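Clearing a Meal Tray: Sorting Tableware, Leftovers and Trash
Theda Petersen, Brendari course project, December 2018

1. Plate
The blue plate is lifted clear of the tray before it is moved.

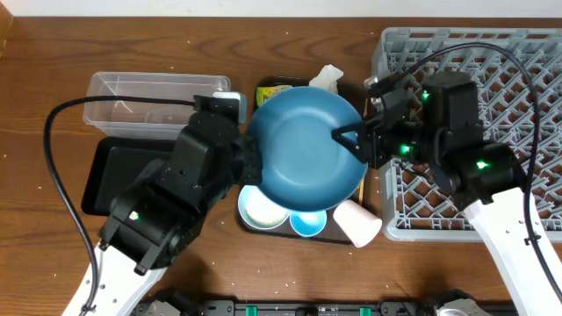 2. Tray load
The dark brown tray holds a carrot, chopsticks, a crumpled napkin and a snack wrapper. The rack is to the right, the clear bin to the left.
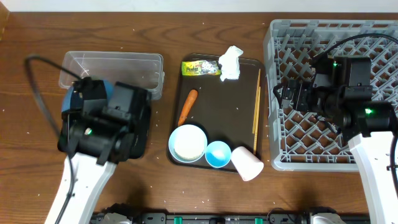
3. Food residue
Food is removed before racking.
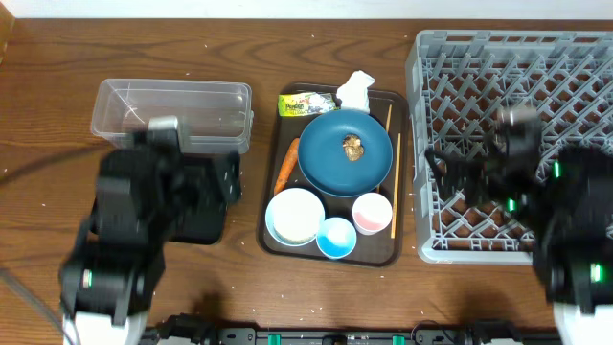 Fig. 3. Teal plate with a small brown piece of food.

4. Rack
Plates go in upright.

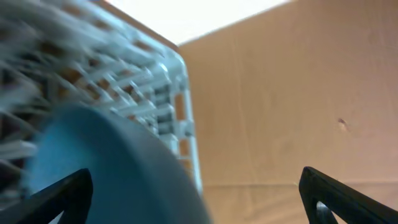
Edeltraud Kohlhase asked whether cups should be racked first.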